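Teaching the arm to move a block, February notes

I spent most of the month driving a simulated arm by remote control.
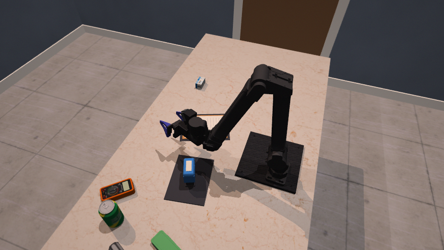
How many demonstrations does it take before the robot can do the job alone?

It depends on how much you change between runs. With everything starting in one spot, 18 were enough for me. Once I let the start position vary, I needed 254.

The task is simple. Pick up the blue block, carry it over, set it down on the paper. The multimeter, the soda can and the little white box are clutter, and the policy has to learn to leave them alone.

I drive with a small leader arm clamped to my desk in Foltport. Mabli Parry lent me hers after mine lost a wrist motor. It is stiffer than I'm used to, and my first evening of runs came out jerky. I threw those away.

Rianne Brouwer looked through my recordings and said I paused too long before closing the gripper. She was right. The trained policy did the same thing, only longer, and sometimes never closed at all. I recorded 8 new runs without the pause and the hovering mostly went away.

Things I still need to sort out: the shadows are too clean, and I have no good way to mark a bad grasp while I'm driving. Next I'll move the can closer to the mat and record another batch.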